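**Hullwood 4 hour - who's still in??**

**gridrat_** wrote, 1/29/23:
Ok so Rangel pulled both cars from the Hullwood enduro. Team page just says "focus on the sprint calendar." That leaves what, 35 entries? Was hoping for 40+ after last year. Anyone know if Trella is still sending the GT car or is that dead too

**lowside_larry** wrote:
Trella is in. Saw it on the prelim list friday. Same car, new gearbox, they've done 1,164 miles of testing on it and supposedly no failures. We'll see. They said the same thing before Forkarano and it was parked by lunch

**box_box_bagel** wrote:
Forkarano was a wheel bearing, not the gearbox. Please stop

**lowside_larry** wrote:
Bearing was the SECOND stop. First stop they lost 4th and 5th. I was standing right behind the pit wall

**box_box_bagel** wrote:
Timing sheet says bearing. Whatever

**gridrat_** wrote:
can we not do Forkarano again. Entry list. What happens to the Rangel garages, do they get reassigned or sit there. We're stuck at the far end by the fuel shed and would love to move up

**tall_gear** wrote:
Reassigned I think, email the series office before Feburary though, they lock the paddock map early. We got bumped up two spots last year just by asking.

Also don't agree that Rangel leaving is some disaster. Two fewer cars that lap everyone every 5 minutes. Good for the rest of us. Class win is wide open now

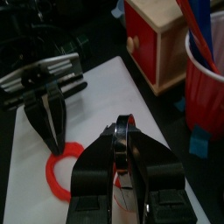 *black fingers, shiny silver bit in the middle. red ring on the table over to the left*

Anyway. Does anybody have the new refuel rule in writing? Heard the minimum stop is longer this year and we can't plan stints till we know.

**lowside_larry** wrote:
Wide open for who lol. Trella has it covered if the box holds. Nearly a second a lap quicker than any of us

Refuel rule is in the supplemental regs, page 4. Engine off, driver out, one person on the hose. Min time did go up

**quietpaddock** wrote:
Going to disagree with tall_gear. Losing Rangel hurts. They bring the crowd, they bring sponsors, and they lent us a radiator at the last one when ours was toast. A small grid is how you end up with no race next year. Seen it happen at two tracks now.

**tall_gear** wrote:
Fair on the radiator. Still think the class racing gets better. Most of the cautions last year were in lapped traffic

**quietpaddock** wrote:
Most of the cautions were people not looking in their mirrors. Different problem

**gridrat_** wrote:
ok emailed the office about the garage. Page 4 found, thx larry. Looks like three stops for us unless it rains, then no clue. Anybody got a spare set of wets in 17s? Will pay or trade brake pads

**box_box_bagel** wrote:
Have a set, used one session. DM me. And it was the bearing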